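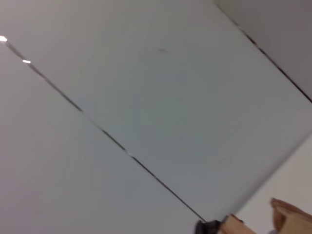
**Prillen Middle School | Family and Consumer Sciences Department**

## Keeping the teaching kitchen going until June

Updated April 19, 2023

The supply order for next year went in last week and came back with most of it crossed out. What follows is for anyone teaching in the kitchen labs this spring, including substitutes, who usually find this page taped inside the cabinet over sink 2. Most of it works at home too, where the budget office is you.

### Dish soap

We buy Zudine by the gallon. Do not hand the gallon to a seventh grader. Fill the small pump bottles one third soap and the rest water, and shake. Students will pump eleven times no matter what is in there, so it may as well be mostly water.

Sponges get cut in half with the big scissors before they go out. Half a sponge cleans a mixing bowl fine and is much less fun to throw.

### Towels

There are 163 dish towels on the inventory. There are not 163 dish towels. If you find any in your car, your gym bag or the band room, bring them back and we will ask no questions.

- Wash on warm with half the detergent it says on the box.
- No fabric softener, ever. It leaves a coating and then the towel just moves the water around.
- Stained ones go in the rag bin under the window. Stained is fine for rags. Scorched is not, they fall apart in the wash and clog the drain.

### Knives

A honing steel takes thirty seconds and should happen before every knife class. The knives go out for real sharpening in October and that is the only time it is paid for. Please don't let anyone open a can with one. I wouldn't have thought that needed writing down.

Plastic cutting boards with deep grooves can be scraped flat with a cabinet scraper (wood shop will lend you theirs if you return it clean). Scrape, wash, sanitize, dry standing up. If the board has warped so badly it spins, let it go.

### The Asteo mixers

Two of the three Asteo stand mixers work. The third runs on speed 1 and on whatever it calls speed 6, with nothing in between. Use it for bread dough on 1 and otherwise leave it unplugged.

If the beater is hitting the bowl, or leaving a ring of dry flour at the bottom, the height is off. There's a screw at the neck, under the hinge. Unplug first, quarter turn, test with an empty bowl, repeat. Don't tighten it until it squeaks. That's how we got the third one.

### Ingredients

Buy flour in the 25-pound bag and move it to the lidded bins the same day. Write the date on tape on the bin, not on the lid, as lids migrate.

Brown sugar that has turned to brick: put it in a bowl, cover with a damp paper towel, microwave in 20-second rounds. Old spices can be used up in demonstration dishes that nobody has to eat. The nutmeg predates the current gym.

For baking labs, half recipes are plenty. To halve an egg, beat it and measure out 2 tablespoons for the first half; whatever's left goes to the next table. Students will tell you this is gross. They said the same about the full egg.

### Borrowing from Nazarenko

Nazarenko Elementary has a working food processor and will trade it for a day against our sheet pans. Count the pans going out. Write the number on the clipboard by the door, and count again when they come back, ideally before signing anything.

The clipboard needs a new pen.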